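Quieting Kitchen and Dining Chairs

Most chair noise comes from the feet. Turn the chair over on a towel and look at the glides before you buy anything. Grit gets pressed into plastic glides and scratches the floor every time someone sits down. Pick it out with an old toothbrush and a wooden skewer, then wipe the feet with warm soapy water and let them dry.

If you use felt pads, clean the foot with rubbing alcohol first and leave the pad alone overnight before the chair goes back into use. Stick-on pads last 6 months in our kitchen. Nail-on pads last longer but only work on wooden legs.
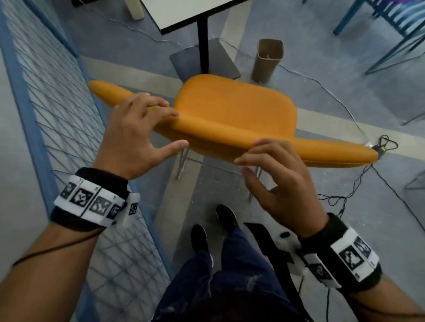 For round tube legs, slip-on caps hold better than anything with glue. Measure the outside of the tube, not the old cap, which has usually stretched. Dip the new cap in hot water for a minute and push it on with a twist.

A chair that rocks may be fine — try it on another part of the floor first. If it still rocks, find the short leg and add a second pad there. Check the screws under the seat too. Snug them by hand, going back and forth between corners, and stop when they feel firm.

Vacuum under the table before you put the chairs back. Replace all the pads on a chair at the same time, even if only one has worn through.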